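Ticket 163 — Drinks shelving, Lellham shop: bottles not matching shelf plan
Status: Open, waiting on supplier
Opened: September 20, 2023
Raised by: Pendo Khaemba

Problem as reported

The white double unit by the Lellham entrance was restocked from the new plan and the rows don't fit. The plan has cola and tea sharing the middle shelf on the left, and the tea ends up jammed against the next bottle. Customers pull one out and its neighbour comes with it. Two have gone on the floor so far.

Checked so far

Shelf heights are as fitted in July. Shelves are level. The unit is the Ikach one, ordered through Tovisport, and the part numbers on the delivery note agree with the order.

Took the tea row out and put it back with one bottle fewer. It moved freely after that, but the plan then shows a shortfall and the stock count flags it. Put it back to plan until we hear otherwise.

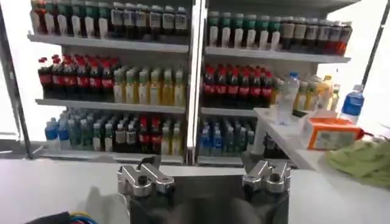
Pendo Khaemba replied that taking a bottle out of the row was fine by her, and that the count could be corrected by hand for now, but she wanted to know whether the plan had been drawn for the old tea bottle. The old one was narrower, she thought, and the change came in over the summer.

Checked this. The plan lists the tea at the old width. The new bottle is 5 mm wider, and over a row of 11 that comes to 55 mm, more than the slack left on the shelf. The cola width is correct.

Also looked at the bottom shelf on the left, where the water is. No complaints there and the widths agree with the plan.

Next steps

1. Ní Bhriain to send a corrected plan with the new tea width. Asked by email, no reply yet.
2. Run the tea row one short until then. Note it on the count sheet each evening.
3. Check the other shops before the next plan goes out — the same file was used for all of them.

Leave this ticket open until the new plan has been tried on the shelf.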